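**Salt and sugar caking in closed jars — desiccant, or smaller jars?**

*Dry Stores & Larder board*

---

**fennel_lane**

I moved to Medcombe in September and everything granular in the kitchen has started to cake. Ground floor, north-facing, gas hob, extractor that recirculates through a carbon filter and so takes no water out of the air. Salt, caster sugar and instant stock powder are all affected. Rice and dried beans are not, as far as I can tell.

I put a Starari hygrometer on the shelf. It reads in the low sixties in the morning and goes well above that while pasta is on, then takes most of the evening to come back down. I have no way of checking its calibration, so take the absolute figures loosely. The shape of the curve is probably right.

I weighed out 158 g of caster sugar into a jar with a screw lid and left it closed for 14 days. No change that my scales could see. I then used the same jar normally, a spoonful at a time, and it had a crust on it before the jar was half empty. 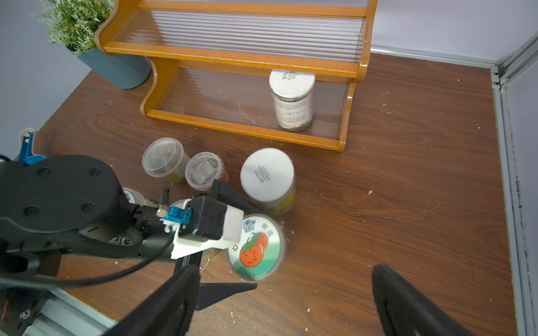 Is the lid leaking, or does the water get in when the jar is opened? It gets in at opening, going by the sealed test. The lid held for the full period and the crust only formed once the jar was in use.

What I would like to know is whether a desiccant sachet is worth the bother in a jar that is opened daily, or whether the money is better spent on smaller jars.

---

**pelham_b**

Smaller jars. Each time you take the lid off you swap some of the dry air in the headspace for kitchen air. A big jar that is nearly empty has a lot of headspace and not much product to share the water out, so the same spoonful of damp air does more harm at the end than at the start. Decant from a bulk container into something of 300 ml and keep the bulk container shut.

Also stop using a spoon that has been near the pan. Steam condenses on a cold spoon and you carry it straight in.

---

**ohm_and_away**

I disagree with the headspace argument, or at least with how much weight it is being given. Air at room temperature holds very little water per litre. You could change the whole headspace of an ordinary jar every day for a fortnight and you would still have brought in well under a gram. I doubt that alone gives you a crust.

The spoon is far more likely. So is steam drifting directly into an open jar next to the hob, which is a different thing from swapping the headspace once, as it is much wetter than the room air and it condenses on whatever is cooler than itself.

---

**pelham_b**

Well under a gram is plenty if it all goes into the top few millimetres. Caking does not need the whole jar to be wet. It needs a film at the contact points between crystals, and then it needs to dry out again so that the film recrystallises and forms a bridge. Repeated small swings are worse than a steady level.

---

**ohm_and_away**

Agreed on the mechanism. I still say the source is steam and not room air. Easy to test: keep one jar by the hob and one across the room, open both equally often, same dry spoon.

---

**Maarja Org**

I used to pack spice blends for a small firm and we had this argument most winters. Both of you are describing real effects. A few practical notes.

- Pure salt is quite tolerant. Cheap sea salt is not, as the magnesium salts left in it pull in water at a much lower humidity. If your salt cakes and your neighbour's does not, check the type before blaming the room.
- Stock powder is the worst of the three. The yeast extract goes sticky and no amount of stirring brings it back. Keep it in small packs and open one at a time.
- Silica gel works, but it has a fixed capacity. In a jar opened daily it fills up and then sits there doing nothing. Use the kind with a colour indicator and dry it in a low oven when it changes. Keep it in a proper sachet and well away from anything you might pour out.
- Brown sugar must not have a desiccant. It cakes by losing water, so you would be making it worse.

On lids: a clip-top with a sound rubber ring beats a screw lid with a cardboard liner. The Juška ones I have are fine, though the rings go hard after a few years and you have to ask for replacements.

---

**fennel_lane**

Thank you, that accounts for the stock powder. The salt is a coarse grey sea salt, so I expect that is the magnesium.

I ran the two-jar test as suggested. Same sugar, same size of jar, one within arm's reach of the hob and one on the far side of the room. Both opened once at breakfast and once in the evening, dry spoon, lid back on straight away. The evening opening was done with a pan boiling, on purpose.

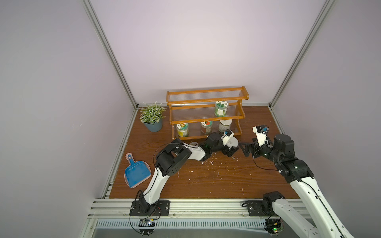
The jar by the hob had clumps first, soft ones that broke under the spoon. The far jar was still running freely when I stopped. I then switched the spoon in the far jar for one I had been stirring with and wiped on a cloth, and it formed lumps within a couple of days. So the spoon matters, the steam matters, and I can't separate out plain room air with the equipment I have.

One other result. The bulk container holds over 700 g and has been opened only to refill the jars. No caking in it at all, without a sachet.

---

**ohm_and_away**

That fits. I would want it repeated with the positions swapped, in case one lid is better than the other.

---

**pelham_b**

It also fits mine, for what it's worth. The bulk container is opened rarely and stays mostly full.

Have you had a look at the extractor? If there is an outside wall behind it, a ducted one would do more than any jar. I fitted a Zarkwood unit in my last place and the windows stopped running while cooking.

---

**fennel_lane**

Outside wall, yes, but the flat is rented, so ducting is up to the landlord. I have asked. For now it is small jars, kept away from the hob, and a dedicated spoon.

I will swap the positions and the lids when the current lot of sugar is used up.

---

**Maarja Org**

Start with a new bag when you do. Sugar that has caked once and been broken up has a lot of fine dust in it, and it cakes again faster than fresh.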